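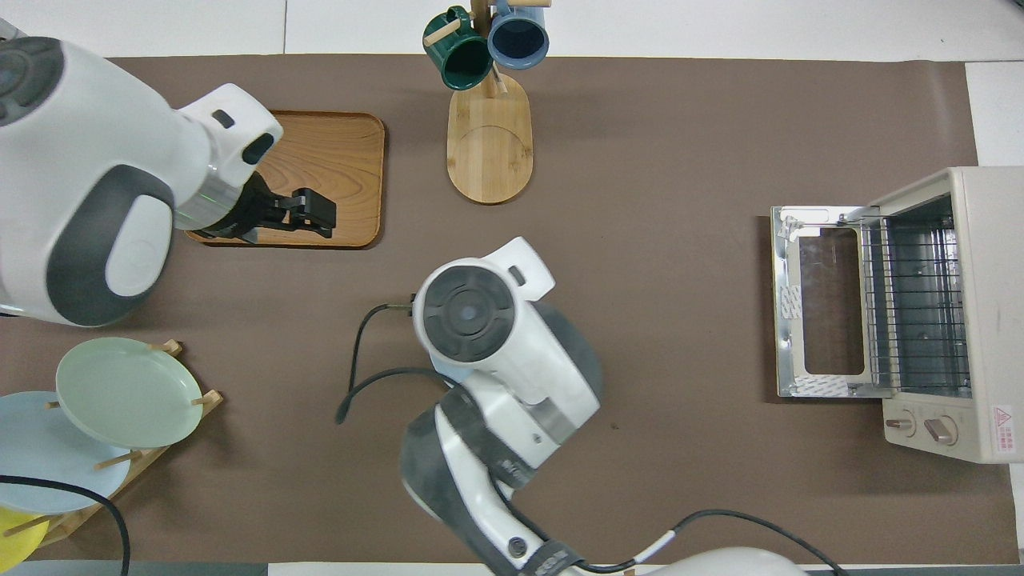 If your car has been clipped in a parking lot, or sideswiped on the street while you were indoors having your supper, and the other driver is long gone, the first hour matters a good deal. I spent many years at the front desk of a small police department, and I took more hit-and-run reports than I could ever tell you about. Most folks did perfectly well once they knew what to bring me, so let me walk you through it the way I'd have done at the counter.

## Before you move the car

Check yourself and anyone with you first. If somebody is hurt, or if the car is sitting where it could get hit again, call 911 and let the rest of this wait. Please don't chase the other driver, however cross you are (and you will be cross!).

If everyone is fine and the car is safely out of traffic, leave it where it is for a few minutes and take your photos:

- the whole car from each of its 4 corners
- the damage up close, then again from a few steps back
- any paint, glass or plastic on the ground, before you touch it
- the nearest street sign, store front or parking row marker

Then write down what you remember, even the scraps. A partial plate is worth having. So is a roof rack, a loud muffler or a bumper sticker. My old sergeant, Mitiku Ejigu, once matched a pickup on Hunt Street from a broken fog light and the last two characters of a plate – and the lady who gave him those two characters nearly hadn't bothered.

## Ask about cameras early

Plenty of systems record over themselves, some within days. Walk around and look for doorbells, gas stations and loading docks. You don't need to talk anyone into handing over a copy. Just ask them kindly to save the stretch you need, and note the name of whoever you spoke to. Give them a generous window, say from 4 in the afternoon until 11 at night if that's how long you were parked.

## Making the report

Call the non-emergency number for the place where it happened, which may not be the town you live in. People in Sullberg used to ring us all the time about scrapes over in Grandano, and we had to send them along to start again. Have these handy:

1. Your license, registration and insurance card
2. The location and the hours the car was there
3. Names and phone numbers of any witnesses
4. Your photos and notes

Ask for the report number before you hang up or leave the counter, and ask how to add to the report later on. Your insurance company will want that number, so call them the same day if you can manage it.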